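Paper folding by remote: tips from the bench
Workshop notes, Wednesday, September 14, 2022

One arm holds, the other arm folds. Get that straight before anything else.
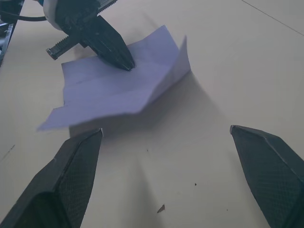
Someone wrote in after the last page to say the holding arm is a waste, they tape the sheet down and drive with one hand. Fine for a single fold. Try turning the sheet over with tape on it. Also the tape ends up in every recording, and then the arm wants tape.

Anyway. Things that helped us, no special order.

Paper
Plain copier paper. Cut a stack the night before and keep it under a heavy book. Damp paper goes soft and won't take a crease, really dry paper springs back open on you. A sheet that's been folded once is a different sheet - it wants to go back where it went before. Use fresh for the clean demos and keep the used ones in a box for the rescue demos (see further down).

Holding
Put the tip down near the far edge, close to the middle. Too near a corner and the whole sheet spins around the tip like a clock hand. Press until the paper stops sliding, then quit pressing. We use the side of one finger if the point starts leaving dents. Closed gripper or open, pick one and stay with it for the whole batch.

Picking up an edge
Hardest part by a mile. Flat paper on a flat table, nothing to grab. What works:
- push the edge toward the holding finger so it buckles up, then pinch the bump
- slide the sheet so a bit of it hangs over the table edge, pinch from there
- start with one corner pre-curled by hand, for beginers only, drop this after the first day

Come in low with the fingers wide open. Wider than you think. Close slow. If you miss, back all the way out and come in again, don't fish around. Fishing looks awful on playback and the arm will learn to fish.

Creasing
Fold over, let go, then run the outside of a finger along the fold. Middle out to one end, lift, middle out to the other end. Not one long drag - that's how you get a skewed fold or a rip. Keep the holding arm down the whole time. People forget and lift both.

Your hands
Rest your elbows. Sit so you face the same way the arms face, left is left. Stop after 20 folds and walk off for a bit, even if it's going great. Hands get sloppy before you notice it. We did 44 in one sitting once and threw out most of the back half.

If you've got leader arms (ours are the Plarnura ones), check them for drift every morning. Park both, look at the followers, see that they match. A loose screw in the left wrist cost us an afternoon. With a game controller, turn the speed down to 40 percent for paper and leave it there. The Gurkelo pedal is nice for start and stop so you don't have to let go of anything.

Pushing the arm around by hand
Good for the big simple moves, over the table and back. Bad for pinching. Your own hand gets in the camera view and your push goes into the force numbers. Also you can only really steer one arm well, and this is a two arm job. We gave up on it for folding and still use it for stacking.

Mess-ups, keep some
A sheet that pops up in the middle, a flap that won't stay down, a corner that slid off. Don't bin those right away. Start a recording from the mess and fix it. The arm will get itself into the same mess sooner or later and it needs to have seen the way out. We run one rescue for every few clean ones, no science behind that.

Toss the take if you bumped the table, talked to someone and froze with the arm in the air, or reached in with your real hand. Toss it the same minute. Label it later and you won't rememeber which one.

Table
Wipe it. Crumbs under the paper make little bumps that your crease finds. Matte top beats a shiny one, glare eats the paper edge on the wrist camera. White paper on a white table, same trouble. Lights from two sides if you can, and leave them alone between sessions.

How many
Always asked. Our half fold got decent at 153 good takes, with the sheet starting in a different spot and angle each time. The folks at Cuevas got by with fewer but they had a jig. Vary the start before you go piling up more of the same.

Still to sort out: thirds. The letter fold keeps opening up on the second pass. Going to try the heavier Tellard paper in November, will add it here if it holds.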